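About Us

Reading time: 5 min

We are a reading club, a lending shelf and a small children's press, more or less in that order, and if you have landed here because your child came home from school clutching one of our yellow bookmarks, then hello and welcome! You are in the right place. Pull up a chair, because we have never managed to tell this story briefly.

Jaunzems Books for Young Readers began in the back half of a former shoe repair shop on Himell Street, with one bookcase, a braided rug and a great many opinions about chapter books. The idea was simple enough. Families in our part of town had a perfectly nice library across the river, but the bus stopped running at six, and a good many parents were getting home just about then. So we opened in the evenings. We lent out our own children's old books (with the crayon marks still in them, I'm afraid) and asked people to bring them back when they were done. Most did. One February we had so much snow that hardly anyone could get to us, and we carried books door to door in a pillowcase, and I still think of that as the month we turned into a real organization.

The shelf holds 701 titles now. I know the number exactly because we keep a paper card for each one in a long drawer, and I went through the drawer myself this fall. Picture books take up the bottom, where small hands can get at them, and the middle shelves are for what teachers call middle grade, which is where our hearts are. Ghost stories, talking-animal stories, stories about girls who build boats, funny stories about awful vacations. We have a soft spot for anything with a map in the front.

People often ask how we choose. We read everything ourselves, out loud, before it goes on the shelf, and if a grown-up voice starts to drag by the second chapter we pay attention to that. We don't mind a scary book. We do like parents to know how scary it is, so inside every front cover you will find a slip of paper with a few lines on what happens and who might want company while reading it. The slips are handwritten and some of them have been added to by children over the years, which has made them a good deal more useful ("the spider part is on page 88, skip it").

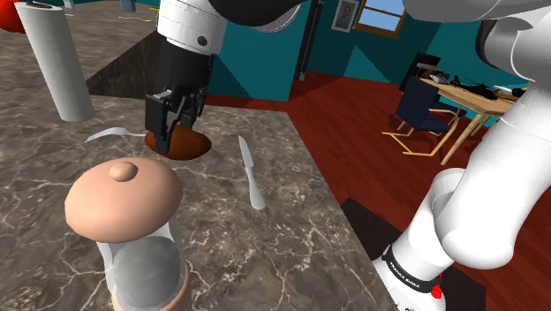

Then there is Codura, our little press, which came along when we had been lending for a while and kept hearing from children who had run out of a series and wanted more of the same. We couldn't give them more of the same, but we could find people nearby who were writing for that age and had no notion of where to send it. Our first book was a school story stapled together on the shop counter. The ones since then have proper spines! We publish 3 books a year and I doubt we will ever do more, as each one gets read in manuscript by a group of our own young members, and they are slow, thorough and not at all shy about crossing things out. A writer once told us that a note from a ten-year-old reading "he would not say this" had done more for her second draft than anything else she was told.

Plukum is the newest piece of us, and it's the one you'll hear shouting if you come by in the late afternoon. It is a read-aloud hour for children between seven and twelve, with room for 20 at a time, and it runs on one long book until that book is finished. We stop on a cliffhanger whenever we possibly can. Children who miss a session get caught up by the others before we start, and I have to say the recaps are sometimes better than the book (one of them added a dragon, and we all missed it when we went back to the real text). There's no fee and no homework. Younger brothers and sisters are welcome to sit on the rug so long as somebody bigger is looking after them.

I should say something about money, because people are kind and like to know where theirs goes. Borrowing is free and always has been. The press pays for itself in good years. In other years it leans on our used book sale, which brings in a nice crowd and roughly 100 boxes of donations, many of them cookbooks, which we sell on cheerfully even though they are not our line at all. We don't charge late fees. If a book has been gone for a very long time we send a postcard asking whether it has been enjoyed, and quite often it comes back with a drawing tucked inside.

What we would like from you, if you are new, is mostly that you come in. Bring the child, bring the book they loved best last year, and tell us what they thought of the ending. We are much better at suggesting the next book when we know what went wrong with the last one. Reluctant readers are very welcome, and so are the ones who read under the covers and have been through everything twice. Teachers may borrow a classroom set for a whole term, and we're glad to come to your school with a crate of books and talk about them for as long as you will let us.

The door on Himell Street sticks in damp weather, so give it a good push. The kettle is usually on.

Comments

bookwormmom: My son went through the whole middle shelf last winter and now corrects me when I skip a paragraph at bedtime. Thank you, I think!

Third Grade Teacher: Is the classroom set of the lighthouse mystery back yet? My new group has been asking since the first week.

readingwithgrandpa: We found the spider note. We did not skip it. We should have skipped it.

Jaunzems Books for Young Readers, Himell Street | Contact us | Copyright, all rights reserved | Page updated 12/11/2025 | Back to top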